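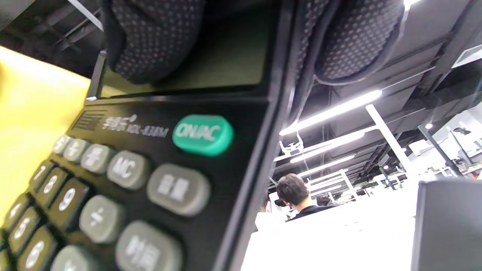

The Theodorakopoulos estate consisted of one apartment, third floor, and a storage cage in the basement. Leonidas Fragkou had the contract for the inventory. The form required one line per object: item, material, condition, disposition. Disposition was K, S or D, for keep, sell or discard. Objects valued under 18 dollars could be grouped, provided the group fit in one carton.

He began at the desk on Nov 3, 2022, at the side nearest the window. Stapler, steel, fair, S. Lamp, brass, dented, S. Receipt spike, D.

Calculator, desktop, black. Gray keys, one large green key marked ON/AC. Model text roughly KCL-838M beside a row of speaker slots. Chinese characters on several keys. Display blank.

Under condition he wrote "untested." The form did not accept "untested." It accepted good, fair, poor and nonfunctional, and the difference between the last two changed the disposition. He pressed the green key. A woman's voice spoke one short phrase in Mandarin, at high volume, and a zero appeared.

He changed the entry to "good."

He did not speak Mandarin. Neither, according to the file, had Mr. Theodorakopoulos, who had run a marine fastener business in Nirnudville until his retirement and had sold the stock to a company called Sorix. The ledgers from that business occupied the lower two shelves. They were written in Greek until a certain September, then in English, in the same hand.

Leonidas entered 40 and the voice said it. He entered the multiplication sign and the voice said that too. The keys had a short travel and a firm return. He multiplied by 18, got 720, and heard it read back at an even pace, without any drop in pitch at the end. He cleared it.

The ledgers had to be graded for completeness. A complete run could go to the county archive at Jutlow. An incomplete run was paper. The archive's definition of complete was that each year's closing balance matched the opening balance of the next, and that the columns footed. He had planned to spot-check with his phone. The calculator was closer, so he used it.

The work went as follows. He read a figure, keyed it, heard it, and moved his finger down the column. The voice took slightly longer than the keying. After one page he had adjusted to it and stopped looking at the display. By the third page he could recognize the word for hundred. By the fifth he had the digits, in the sense that he noticed when he heard one he had not meant to enter.

There was one key he pressed by mistake, a wide gray one low on the panel, while reaching past it for the plus sign. The voice gave the time. He checked it against his watch. The calculator was an hour ahead, which was correct for the summer.

In the margins of the later ledgers there were small marks in pencil, next to the totals. He had taken them for ticks. They were not uniform. On the page for the last September before the sale he held the book at an angle to the window and saw that they were Chinese characters, drawn large and slowly, with the strokes not quite meeting. The same few repeated down the page. Next to a total ending in 1,000 there was a group of them, erased and written again.

He keyed 1,000 and listened. He keyed 100 and listened. He wrote nothing down, there being no field for it.

The second shelf footed. The third footed except for one column, which was off by 40 dollars and had been corrected on the following page with a note: my error, not hers.

Leonidas read the note twice. He looked in the file under dependents and found none. He looked under employees. The list was short and gave surnames and start dates, and none of them was any help. The apartment had one bed, one chair at the desk, and a second chair against the wall with a folded coat on it, man's, wool, fair, S.

He went back to the calculator and finished the last ledger, which took until the light was off the desk. The closing balance matched. He marked the run complete and coded it for Jutlow, and filled in the transfer slip in duplicate.

The calculator came next on the list. As a single item it was under the limit and belonged in the carton with the stapler and the lamp. He had already written S. The form allowed a correction if it was struck through once and initialed, so he struck it through once, initialed it, and wrote K. In the space for the reason he put "accessory to ledgers."

Then he wrapped it in two sheets of newsprint. As he folded the second sheet over the keypad his thumb came down on the wide gray key, and the voice told him the time through the paper. He taped the sheet shut and began on the drawers.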